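Wudcombe House - Guest Room Telephone, Television and Connections
Frequently Asked Questions
Last revised June 2020

The following answers apply to all guest rooms at Wudcombe House, including those in the Hinds Wing. Questions not covered on this page may be addressed to the Guest Services Office.

Using the telephone

How do I reach the front desk?
Lift the handset and press 0. The desk is staffed at all hours. If the line is engaged, the call is held in a queue and will be answered in turn.

How do I call another room?
Press 7 followed by the room number. Calls between rooms are free of charge. Between 11 p.m. and 7 a.m., calls to other rooms are connected through the front desk only.

May I make outside calls?
Local calls are included in the room rate, up to 200 minutes per stay. Long-distance calls are charged to the room account at the rate printed on the tariff card. International calling is turned off by default and may be enabled by the front desk on request.

Where will I find the telephone and the remote control?
Both are kept on the round side table in the corner of the room. Guests are asked to return the remote control to the table before departure, as housekeeping checks for it there.
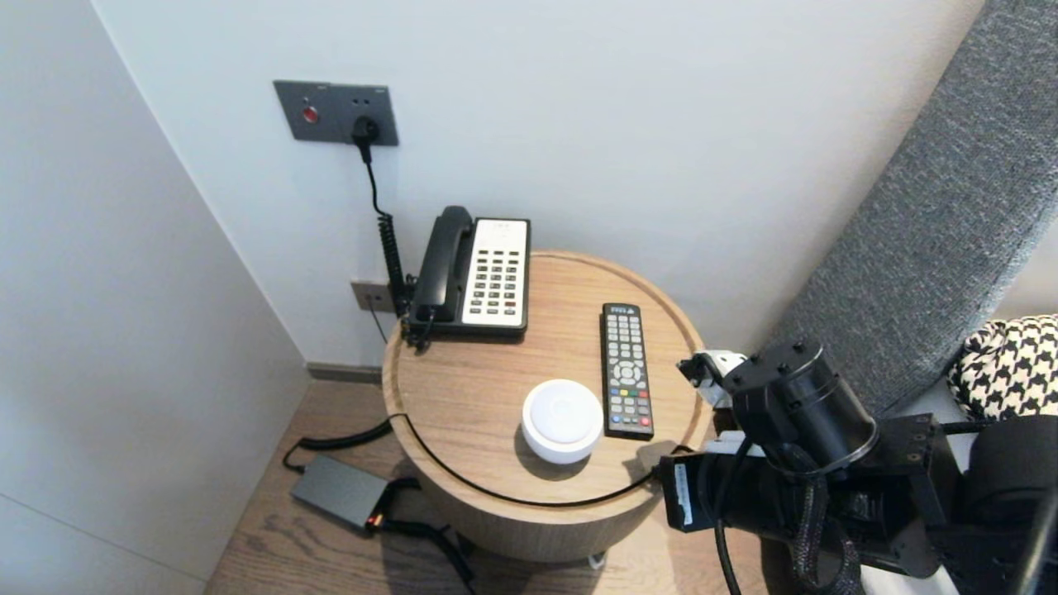
The side table is heavy and should remain in its corner. Guests who would like the telephone closer to the bed may request a longer cord from Guest Services, subject to availability.

May I unplug the telephone?
We ask that it remain connected at all times. Guests who do not wish to be disturbed should ask the front desk to place a hold on incoming calls. The hold does not affect calls made from the room.

The coiled cord is twisted. What should I do?
Some tightening of the coils is normal with use. Please do not pull on the cord or attempt to stretch it straight. If it prevents comfortable use of the telephone, report it and a replacement will be fitted.

Using the television

The remote control does not respond. What should I check?
Press the red power button once and wait a few seconds. Point the remote directly at the television and make sure that nothing stands between the two. If there is still no response, call the front desk for fresh batteries.

What do the colored buttons do?
The red, green, yellow and blue buttons operate the on-screen menus. Their function changes from one menu to the next and is shown at the foot of the television screen. They have no effect on ordinary channels.

How many channels are available?
The standard service offers 70 channels. The listing is kept in the guest directory. Additional channels from Jillodano are available in the Hinds Wing at a daily charge.

Wall plates, cords and equipment

Who maintains the equipment?
Telephone and data lines are maintained by Kedilard under contract to Wudcombe House. Their technicians carry identification and enter an occupied room only with the guest's consent.

May I use the wall connections for my own devices?
Connections already in use must not be disturbed. Guests who require a wired connection should contact Guest Services, who will confirm whether a suitable port is free - the arrangement differs from room to room.

What should I know about the cords near the floor?
Cords run down the wall behind the furniture, and some equipment sits at floor level. Please keep luggage, shoes and wet umbrellas away from this area. Small indicator lights on the equipment should not be covered or taped over.
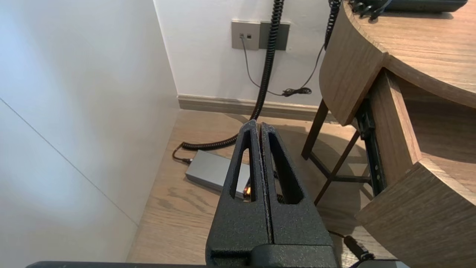
Faults and charges

How do I report a fault?
Call the front desk, or visit in person if the telephone itself is not working. Please give the room number and a short account of the problem.

Will I be charged for damage?
Ordinary wear is not charged. Lost remote controls and damaged cords are billed at replacement cost. Written questions about a charge may be sent to Tamsin Bolger, Guest Services Office.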